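Robot Software Lab
Handout 6: From wrist video to gripper commands

Prepared by Špela Perić. Lab sections: Ilir Mujić and Pramila Lodhi. Revised 29 Aug 2019.

Reading before lab: Handout 5 (frames and transforms), sections 2 and 3 only.

1. What the policy gets and what it returns

The policy we train in this unit takes two inputs at each step: the latest image from the wrist camera and the current opening of the fingers. It returns a short sequence of future poses for the gripper, plus an opening width for each pose. Poses are relative to where the gripper is now. There is no map of the room and no fixed world frame.

Relative poses let us train on demonstrations from many homes without measuring any of them. The cost is that small errors add up if the sequence is run too long before the next image is read. In the course code the policy predicts 16 steps and executes 8. Leave these values alone until exercise 3.

2. Timing

Most failures in last January's section were timing failures. The image you read is already old when it reaches your code. On the lab machines the camera delay is 86 ms, and the arm takes longer than that to respond to a command. If you treat the image as current, the first few predicted poses refer to moments that have passed.

The fix is in the function align_actions(). It compares the image timestamp with the clock and drops every predicted pose that is already late. Haris Leka's notes on the Gadus server explain the clock setup. Read them if your timestamps drift.

Do not use time.sleep() to make the loop look regular. Use the rate timer.

3. Lens model

The wrist camera uses a fisheye lens. Straight edges come out curved, and the curve is stronger toward the rim. We do not flatten the image before it goes to the network. Flattening throws away the outer part of the view, and the outer part carries most of the information about how the gripper is moving.

You still need the lens model for pose tracking. The calibration file is in the folder named Mendes. Load it once at startup.

4. Soft objects

Cloth is the hard case in this unit. A cup has one shape, and a piece of clothing has a new one each time it is picked up. We therefore do not estimate the pose of the cloth. The network sees the raw image and the finger opening, and the label is the motion the demonstrator made.

The training set has 4,000 demonstrations, 800 of them with cloth. A demonstration is cut into segments at each change in the finger opening. Check the cuts by eye. With thin fabric the opening reads nearly zero whether or not anything is held, so the number alone will not tell you if there was a grasp.
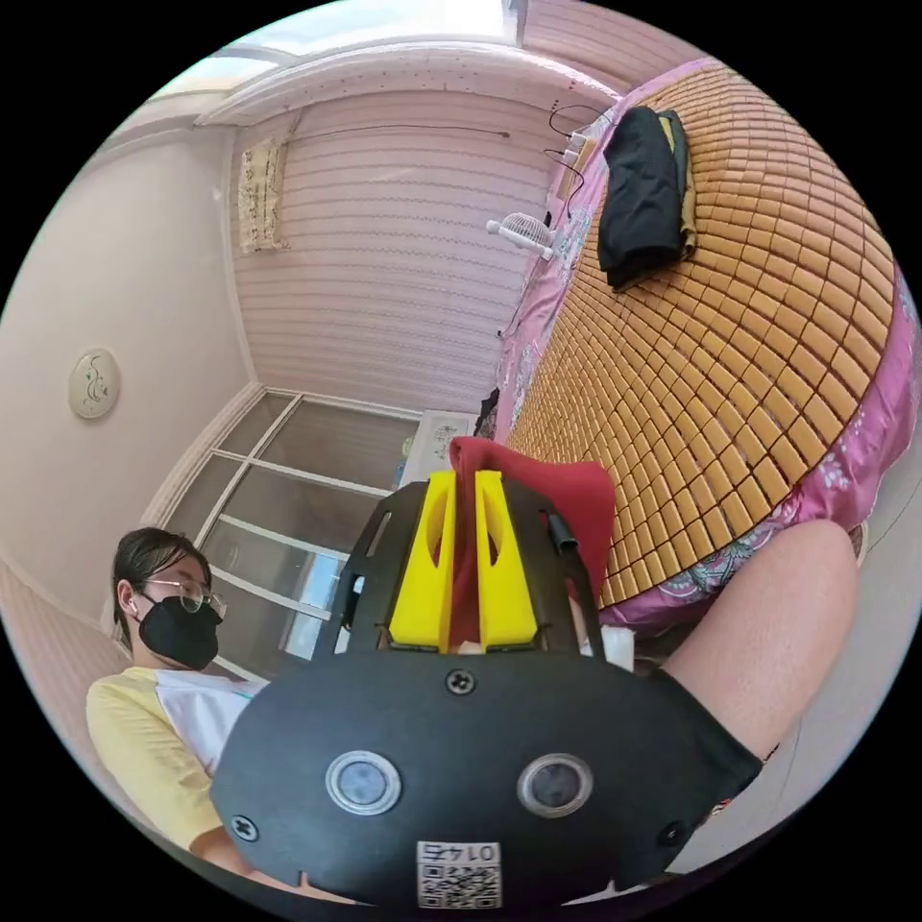

Figure 6.1. Red fabric held between the yellow fingers. Note the curve of the mat rows at upper right.

For frames like Figure 6.1, label the grasp as "held" only if fabric is visible in the gap between the fingers. If you can't tell, use "unsure". The loader skips those.

5. Exercises

1. Run the replay tool on Solo with 50 demonstrations and plot the finger opening over time. Mark the segment cuts.
2. Turn off align_actions() and repeat the replay. Report the difference in tracking error.
3. Change the number of executed steps to 4, then 16. Describe what happens to the motion in each case.

Hand in plots and code through the course page. Questions about Solo go to Fatos Lazarević.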